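Häufige Fragen zu Kendov, der Planungs- und Greifsoftware von Hekus

Stand: 25. November 2022

Wofür ist Kendov gedacht?
Kendov plant Arm- und Handbewegungen in Wohnräumen: Küche, Bad, Flur. Fahrbefehle kommen weiterhin vom Navigationsmodul Zindow. Beide Programme laufen getrennt und tauschen nur Posen und Statusmeldungen aus.

Welche Sensordaten werden gebraucht?
Mindestens eine Kopfkamera mit Tiefenbild, dazu die Gelenkwinkel beider Arme. Die Wahrnehmung läuft mit 20 Hz. Eine niedrigere Rate lässt sich einstellen, die Greifplanung wartet dann entsprechend länger auf neue Daten.

Wie geht Kendov mit Spiegeln um?
Spiegelflächen werden als Ebene in die Karte eingetragen. Alles, was die Tiefenschätzung dahinter ansetzt, wird verworfen, auch Personen und der Roboter selbst. Die Maske kann automatisch erzeugt oder von Hand gezeichnet werden. Bei einem breiten Spiegel direkt über dem Waschtisch empfehlen wir die Handzeichnung, weil die Automatik an der Unterkante gern ein paar Pixel zu wenig nimmt.
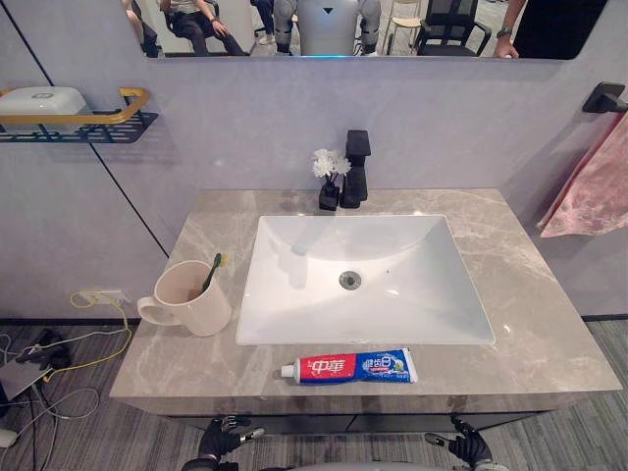

Bảo Tô merkt dazu an, die Maske allein reiche nicht. Man müsse auch die Personenerkennung nachziehen, sonst bremse der Arm wegen eines Spiegelbilds ab. In Version 2 ist das zusammengelegt: Die Personenerkennung liest dieselbe Maske. Wer eine ältere Konfiguration übernimmt, muss den Eintrag "mirror_mask" in beiden Abschnitten setzen.

Was ist bei kleinen Gegenständen am Waschbecken zu beachten?
Eine liegende Zahnpastatube und eine Zahnbürste in einem Becher sind für den Planer zwei verschiedene Fälle. Die Tube wird von oben gegriffen, die Bürste am Stiel und dann nach oben aus dem Becher gezogen. Glänzende Keramik liefert oft Lücken im Tiefenbild - dafür gibt es die Option "Fläche ergänzen".

Der Planer meldet Fehler 1759. Was heißt das?
Es wurde keine kollisionsfreie Bahn gefunden. Meist steht die Basis zu nah an der Platte, oder der Wasserhahn ist mit zu großem Sicherheitsabstand eingetragen. Das Limit liegt bei 4000 Suchschritten und kann erhöht werden.

Kann ich Aufzeichnungen erneut abspielen?
Ja, mit dem Werkzeug Stougaard. Es zeigt Kamerabild, Maske und geplante Bahn nebeneinander.

Kommentare

mirko_t: Handmaske gezeichnet, 1759 ist trotzdem noch da. Basis zurückgesetzt, jetzt läuft es.

Annegret: Gibt es die Maske auch für Glastüren?

Hekus Support: Noch nicht, geplant für Januar.

Kontakt | © Hekus | Nach oben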